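Print this page | E-mail to a friend

Home | Toys & Play | Storage | Kitchens | Ask | Members

Does an open tray really work for play food, or is it just another thing on the table?

Posted by Signe Sveinbjörnsson, 20 Nov 2022

I keep reading that the way to get play food under control is to take it out of the big bin and put it in shallow open trays, sorted by kind. Vegetables in one, bakery in another, and so on. The claim is that children can see what goes where and so will put it back. I have my doubts. I've bought a lot of storage over the years on the strength of claims like that, and most of it is holding other storage now.

What we have is an ordinary mix. Peppers in red, yellow and green, a long loaf like a baguette, an egg in a brownish color, plus the usual fruit and slices of things in the bin. I got out a handful of pieces and a yellow tray with a mesh bottom and laid them on the white table, to see whether "vegetables in the tray, everything else stays out" makes sense as a rule. The green pepper is in the tray.
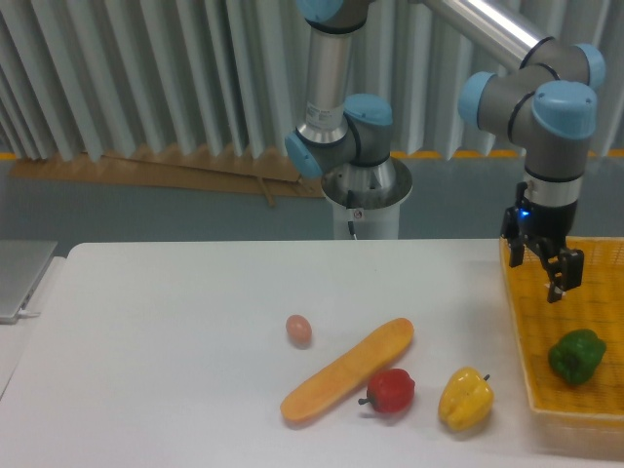
What I've tried so far

The bin, obviously. It works in the sense that the floor is clear at the end of the day. It doesn't work in the sense that anyone looking for the egg has to tip the whole thing out, and then the floor isn't clear.

Before that we had a set of drawers with picture labels, which took me an evening to make. My daughter is four and she likes the labels. She likes peeling them off. My son is older and reads perfectly well, and he put things in whichever drawer was open.

I also tried a Rutinum box with a lid and inserts. The inserts are a nice idea if your bread is the size of their bread. The baguette won't lie flat in any of them, so it rode around on top and the lid never closed. I wrote to the store about it and was told that most customers find the inserts flexible. They are not flexible, I tried bending one.

So, trays. The thing I can see in favor is that a pepper in an open tray is easy to spot and easy to grab. The thing I can see against is that the tray takes up one whole end of the table, which was meant to be for playing on. The rim also seems low to me. It holds a pepper that's been put down gently, and I have never seen a child in this house put a pepper down gently.

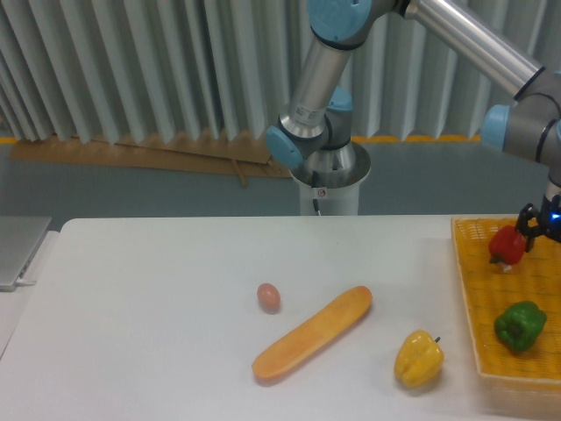 I'm also not convinced by the sorting part. Peppers are simple enough, they're all the same sort of thing and only the color changes. But where does an egg go? One blog I read said "dairy," and another had a whole tray for "protein," and I'm not explaining protein to someone who is still learning to put on socks. If I make a tray for every category I'll need a bigger table, and if I make one tray for everything I've reinvented the bin with less room in it.

The tray I'm told I should get is the Wevelska, which comes in a set and isn't cheap. Before I spend anything I'd like to hear from people who have had open trays out for more than a week. Please don't tell me how it looks in a photo on a shelf. I know how it looks on a shelf.

Added after the first replies

A few people asked what the loose pieces look like next to the tray, and whether there's still room to play. Vegetables are the tray things, and the egg and the loaf are the ones I don't have a home for.

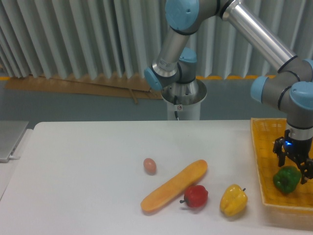 My son says the loaf could be a vegetable if you wanted it to be. I've let that go for now. And to the person who asked by message, no, I haven't washed the tray yet, so I can't say how much gets stuck in the holes. I'd guess plenty. Everything with holes in it ends up full of modeling dough here.

Takeshi Murakami

We've had open trays since April, so I think I qualify. They work, with a large asterisk.

The asterisk is how much food you put out. We own far too much of it (my mother-in-law buys it by the bag, I'd believe you if you said there were 200 pieces) and when it was all in trays it was no better than the bin, just flatter. Now I leave 28 pieces out and the rest lives in the closet. I picked the number by putting things into trays until they were full and then stopping, so don't treat it as science. Every so often I swap things. The kids act as if the corn is brand new.

On the sorting, I'd drop the food groups completely. Ours are "things that grow" and "things from the store." Eggs are from the store. Bread is from the store. Nobody has argued with it yet, although I realize peppers are also from the store.

Low rim: I wouldn't worry. Things roll out, you put them back. With a high rim they can't see inside unless they stand up, and then you've bought a bin. If the peppers are the lumpy kind they don't go far. Eggs are the ones that roll. I keep ours in a real egg carton cut down to a short strip, and that did more for us than any tray.

As for the Wevelska set, I can't tell you it's bad, but I can tell you ours are from a discount store and they hold plastic vegetables fine. A tray has one job. I'd try the yellow one you already have for a month before paying for a set of anything.

Yuzuki Shimada

get a tray with no holes!! the dough thing is real. also crayons, they snap off in the gaps. otherwise trays are great, my two put everything away every night

Signe Sveinbjörnsson

Every night? With no one standing over them? I don't want to be rude but I'd like to know how old they are and whether you're standing in the doorway when it happens.

Yuzuki Shimada

ok most nights. and i do the bread. they're six and nine

Hideaki Aoki

I'm going to disagree a little with Takeshi, mainly on the table.

The question I'd ask first is where the tray goes during play, and I don't think the end of the table is the answer. You said yourself that it eats the space. We had the same setup and what happened was that the tray became part of the game, which sounds lovely, except that then it was the oven, or a boat, and the vegetables were wherever they'd been dumped so the boat could leave. A tray that's in the game isn't storage any more. We moved ours to a low shelf beside the table and it settled down.

I did try to find out whether the sorting made any difference. For 21 days I sorted everything by kind, and then for the same stretch I let it all go in together, and I timed the tidying on the kitchen clock. There was no difference I'd put money on. Sorting by color was quicker than either, because my youngest will do anything if it involves color, but that only lasted while it was new to her. I know one household proves very little. I still think it's more than most of the blogs have done.

What did help:

- One tray out at a time. The next one comes out when the first goes back. They complained and then they got used to it.
- Long things get their own place. Our baguette stands upright in a tall mug at the back of the shelf. Loaves don't belong in trays, they lie across everything and hide it.
- Tidying starts with the smallest thing. If the egg goes in last it's under the sofa.

About mesh bottoms, I'd go the other way from Yuzuki. Crumbs and grit fall through instead of collecting in the corners, and if you rinse the tray it drains. Dough is a nuisance in it, agreed. An old toothbrush gets it out once the dough has dried, and I wouldn't bother trying before then. If you do want a solid one, Fukuda used to sell a plain version with straight sides. I haven't seen it lately and I wouldn't pay extra to have it shipped.

I'd also ask whether the bin was so terrible. You said the floor was clear at the end of the day. A half-full bin with only the favorites in it gets you most of the way there, and you own it already.

Signe Sveinbjörnsson

Thanks, this is more use than the blogs. I'm not buying the set. I'll put the vegetables in the yellow tray, move it off the table, and cut the rest of the bin down by a lot. The mug for the loaf I'm less sure about - I can already see it being a sword in a holder - but I'll try it. The egg carton is going in tonight.

Back to Storage | Ask something new | Print this page | E-mail to a friend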